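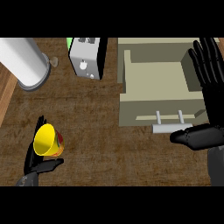
Figure 1. Kitchen task in simulation: yellow cup in the left hand, right hand at the open drawer.

Sundaram Assisted Living Programme
Progress report to the Warkard Fund: equipment planning stage
Submitted by Renu Srivastava, Programme Manager
September 13, 2022

1. Purpose of this report
The Fund asked for an account of work completed before the release of the equipment grant. This report covers the simulation work, the state of supplier quotations and the changes we propose to the purchase plan.

2. Work completed
The simulated kitchen is in regular use. It includes a worktop, a toaster, a cup and a drawer with a bar handle, and is operated with a two-handed robot model. The team led by Aravind Rao has recorded 477 trial runs, of which 373 met the completion standard agreed with the Fund in the spring. Most of the remaining runs failed at the drawer, where small errors in wrist position led to a missed handle. Cup handling was more reliable. Simulated results do not transfer directly to physical equipment, and the figures should be read with that in mind.

3. Equipment and quotations
Written quotations for a pair of five-fingered hands have been received from Sistino and Zernadier. Both fall within the approved ceiling. The Sistino price includes delivery and a spare set of finger tendons. Zernadier quotes a lower price for the hands but charges separately for the wrist mounting and for yearly servicing. We have asked both firms to restate their prices on the same basis, including training and repairs outside warranty. No order has been placed.

The arms will be bought separately. Their reach depends on the depth of the test kitchen worktop, and the building drawings are still awaiting sign-off.

4. Changes requested
We ask the Fund to approve the following:
Transfer of the unspent computing allowance to the spare parts line.
Extension of the purchase period by three months.
Hire of a single arm for a fit check before the full order is made.

5. Risks
Delivery times remain the main concern. Neither supplier will hold a delivery slot without a deposit, and our present terms do not allow payment in advance. Guidance from the Fund on this point is requested before the end of September.

6. Next steps
Further drawer trials will be run with a revised wrist approach. A comparison of the restated quotations will be sent to the Fund with the next claim.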